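Cidura drops its public roadmap and asks customers to trust it instead

Cidura, the scheduling software firm, is closing its public feature board in June. The page where customers could post ideas and vote on each other's will be replaced by a quarterly letter from the product team. The company announced the change on 29th April in a post that used the word "focus" 18 times and the word "sorry" not at all. 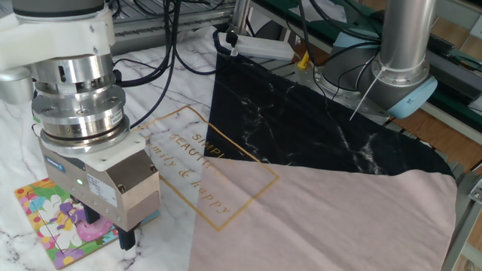
3 min read

According to the post, the board had become "a distraction from the work that moves the product forward". Ideas that are already open will be archived. Customers will be able to read them until the end of June, after which the page goes dark. There will be no export tool, although account holders can ask support for a copy of their own suggestions.

The case for closing it isn't silly. Voting boards reward whoever shouts first, and a request with 63 votes may come from 63 people who would never use the thing once it was built. Plenty of product managers will tell you privately that they stopped reading theirs years ago.

What's harder to swallow is the claim that customers will end up with more of a say. Omar Khalaf, head of product at Cidura, said the new arrangement would let the team "listen more deeply to the right people". He did not say who the right people were. Asked whether smaller accounts would get the same hearing as large ones, he said feedback would be "weighted by context", a phrase that could cover almost anything and probably will.

Cidura says it will speak to nine customers each quarter in long interviews. Interviews are a decent way to find out what people struggle with, and a good interviewer will learn things no vote could show. But the company will pick the nine and write up what they said, and the rest of us will see only the letter. If the interviews happen to support whatever was already planned, we won't be able to tell.

Leltunness tried something similar with its invoicing product, and the first two letters were worth reading. The third was four paragraphs long and mostly concerned a new logo. There hasn't been a fourth.
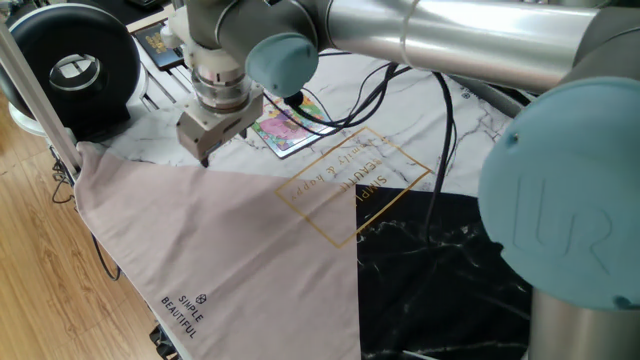
Feature boards have one dull virtue, and it is the one Cidura is giving up: they leave a record. When a company says that hardly anyone asked for bulk editing, a customer can go and look. A private process leaves no such trail, and the people running it may not notice how much they come to depend on their own account of it. The letters UR are moulded into the big blue joint cap of the robot arm in the photo, where any buyer can read them without asking permission, and a request list used to be nearly as plain. Take it away and you are left with the word of the person who decided.

Nassar, which makes the reporting add-on used by many Cidura customers, says it will keep its own board open. That may be principle, or it may be a cheap way to look good while a partner takes the flak. Its board carries plenty of requests that haven't had a reply in more than a year, so the difference for users may be smaller than the press release suggests.

Cidura has also promised that the letter will list what it decided against, with reasons. This is the part worth holding it to. Most firms are happy to talk about what they're building and go very quiet about what they've turned down. The company would not share a draft, and said only that the first letter would cover "key decisions".

Existing customers don't need to do anything before the change. Anyone who wants a copy of their suggestions should write to support before the board closes.

Cerkico, Cidura's nearest rival, declined to comment on its own plans.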